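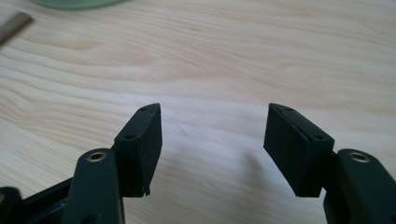
Pale tabletop, wavy grain: what finish would you use?

Home | Forums | Woodworking | Finishing | Log in

grainhound
Got this table secondhand in June and I can't stop looking at the top! The grain goes in these long ripples, tan going a little pink. I want to keep it pale. Thinking Flaritz matte, 2 coats. Anyone tried it?

Negash
Love it. Don't use oil, it'll go yellow on you. Water-based all the way.

oldplane694
Disagree. I've oiled nine light tops and the figure jumps right out. A bit of warmth never hurt.

Negash
A bit of warmth, sure, but grainhound said pale.

grainhound
I did say pale, but now I'm tempted, ha. There's one spot where the grain loops around in an oval and I'd love to see that pop.

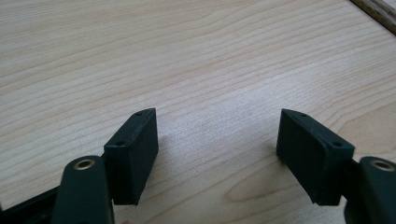
The browner wood up at the corner I'd leave alone, I like the contrast with the light top. So maybe oil on a scrap first, then decide? I have 20 little offcuts of pale wood in a box.

oldplane694
Yes! Test both. Sand to 220 and wipe it well.

Posted in: Finishing, Tables & Desks

Comments

Edness: Following this, my desk is the same color.

gekano_b: Team water-based. Gorgeous grain though!!

Edness: Post the test pieces when they're done please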